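Noise and Small Sounds in Shared Study Rooms
Project report for the course Environment and Daily Life
Dekari College, Department of Applied Social Studies
Submitted 2021-12-11

1. Introduction

In our college many students complain that they cannot study in the library because of noise. When we asked them what kind of noise, the answers were very different. One student was disturbed by talking, another by the ventilation, and another by a person who was clicking a pen two tables away. This made us interested in the small sounds, which are not loud but still take the attention.

The goal of this project was to find out which sounds disturb students most in shared study rooms, and if the loudness of the room explains it. We also wanted to give some suggestions to the library of the college, which will change the furniture of the upper floor in January.

2. Background

In the course we learned that sound is measured in decibels and that a quiet library should be near the level of a soft conversation or lower. The level alone does not say much about how a person feels. A steady sound, such as a fan, is often forgotten after a few minutes. A sound that comes and goes is harder to ignore. Speech is a special case, because we try to understand the words even if we do not want to.

Before we started we expected that the loudest room would get the most complaints. We write this here because our expectation was partly wrong, and we think a report should show this.

3. Places and method

We chose three study rooms. The first is the Hurkari Room on the ground floor, which is large and has a carpet. The second is the Wainwright Reading Room, with a high ceiling and a stone floor. The third is the Fimeria Annex, a small room behind the copy machines, where groups are allowed to talk with a low voice.

We used two methods. The first was a paper questionnaire with 19 questions, which we left on the tables and collected in a box near the exit. We received 81 answers, but 18 of them had no room marked, so we could use 63. The second method was measuring. In every room we made 4 measurements with a sound level meter borrowed from the physics laboratory, always at a table in the middle of the room and always for the same length of time. One of us read the meter and another wrote down every sound that could be heard, with the time.

The meter was an old one and we had to change the battery after the first room. We repeated the first measurement in the Hurkari Room after this, and the result was almost the same, so we kept both.

4. Results

The Fimeria Annex was the loudest room in all measurements. The Wainwright Reading Room was the quietest on average, but it had the highest short peaks. Most of these peaks came from chairs that were pulled over the stone floor, and one came from a dropped water bottle. The Hurkari Room was in the middle and did not change much.

The questionnaire gave another picture. Most complaints came from the Wainwright Reading Room, the quiet one. Students wrote long comments about it. Some of them wrote that "you can hear everything" and that they are afraid to open a bag of chips. In the Fimeria Annex, where the level was highest, the complaints were few. We think the reason is that people go there with the idea that it will be noisy.

The sounds named most often were whispering, chairs, phones on vibration, and what we called desk sounds in our notes. In this last group we put everything that a person does with the hands while studying: pens, zippers, paper, tape, keys, and so on. We did not expect that this group would be so important. In the Wainwright Reading Room it was named more often than phones.

5. Desk sounds

After we read the comments, we decided to look at the desk sounds a little more. It was not in our first plan, and the section is therefore short.
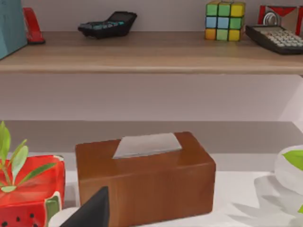 Desk sounds are difficult to study, for the person who makes them usually does not hear them. In the questionnaire almost all students said that they are quiet themselves. It also does not help to think only about things that are made for play. A Rubik's cube on a shelf looks like the obvious problem, but a tape dispenser or a calculator standing in the same row belongs to normal work, and a library cannot forbid it. Pulling tape makes a sharp sound that starts suddenly, and some calculators have hard keys. In the comments, students were more patient with sounds when they could see a purpose for them. A person who tapes a torn page is forgiven quickly — a person who turns something in the hands for an hour is not.

We tried to measure some of these sounds with the meter, but most of them were too short and the number on the display did not have time to change. For this a recorder would be better. We can only say that they were easy to hear at the next table in the Wainwright Reading Room and hard to hear in the Hurkari Room, where the carpet and the background sound cover them.

6. Problems with our work

The questionnaire was answered only by students who were already in the study rooms. Students who are most sensitive to noise maybe stay at home, and we did not reach them. Our measurements were few, and they were done shortly before the exams, when the rooms are fuller than usual. The word "disturbing" was also not clear to everybody. Some students marked a sound as disturbing when they only noticed it.

7. Suggestions

For the Wainwright Reading Room we suggest felt pads under the chairs. They are cheap, and chairs were the main reason for the high peaks. A carpet would be better, but the floor is old and we were told that it must stay visible.

We also suggest a table near the entrance where students can staple, tape and sort their papers before they sit down. The Fimeria Annex can stay as it is, but the sign on the door should say more clearly that low talking is allowed. Now the sign is small and new students often do not see it.

If another group continues this project, they should ask the same questions again after the new furniture has arrived. Our questionnaire and the tables with the measurements are kept in the folder of the course.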